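Can a machine do my towels yet? Asking for a woman with 469 unread emails and a full airer.

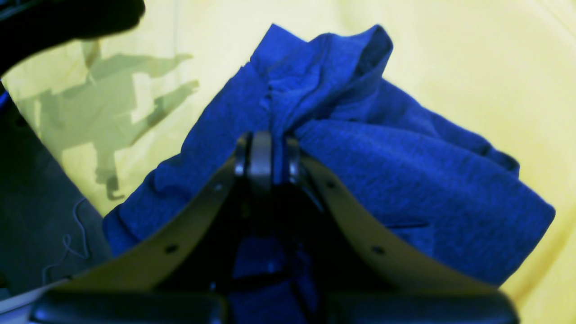

Jomside, October

I've been following the Brullitz folding trials all year (yes, really) and I still can't decide whether to be impressed. It grabs, it lifts, and then what? 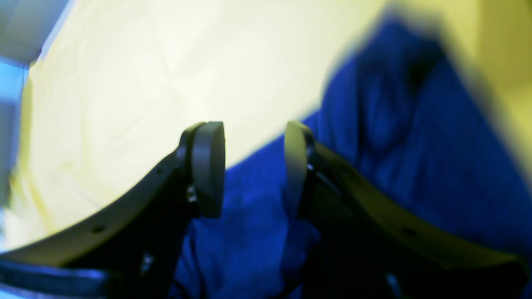

My own method is grab two corners, flap, swear, repeat. I can do a basket in the advert break. But finding a corner when blue cloth is all rumpled up in ridges like that? I'd struggle too, and I've got thumbs! 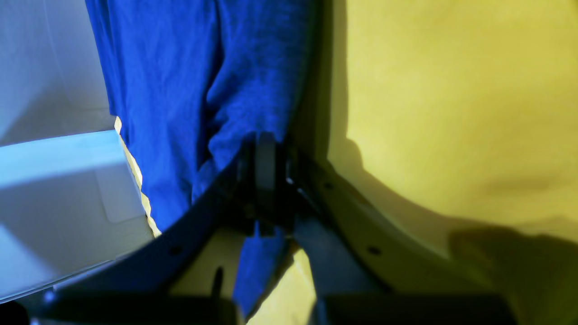
Cemach wrote in the comments last time that folding is the easy bit and she'd pay 3042 quid tomorrow for anything that would pair socks. Fair point. I'd want it to do duvet covers for that.

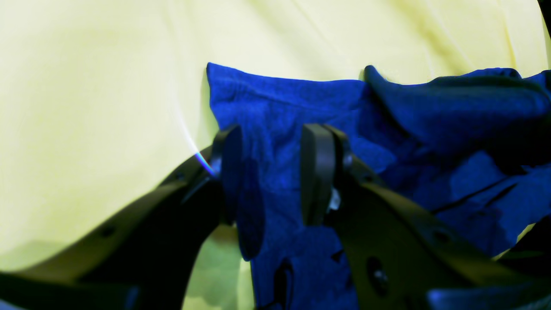

Popescu reckons we'll all have one in 60 months, and that it'll be slow but we'll be out at work so who cares. I might care a bit about the electric. Anyway, airer's still full, off I go.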